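Taming the cable nest on your desk

I put this off until February, and then it took me one cup of tea! Start by switching the monitor off and shoving the keyboard wherever it's out of your way. Gather the loose cable into big, lazy loops (tight ones kink, ask me how I know) and pop a tie around the middle. Feed any spare length down the grommet hole, then give the desktop a good wipe. Mine's white, so it shows every crumb and biscuit smear. 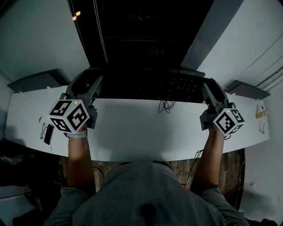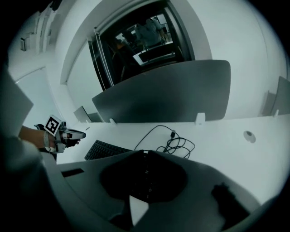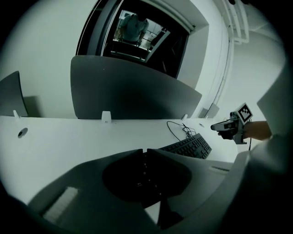 Keyboard and black cable on the white desk.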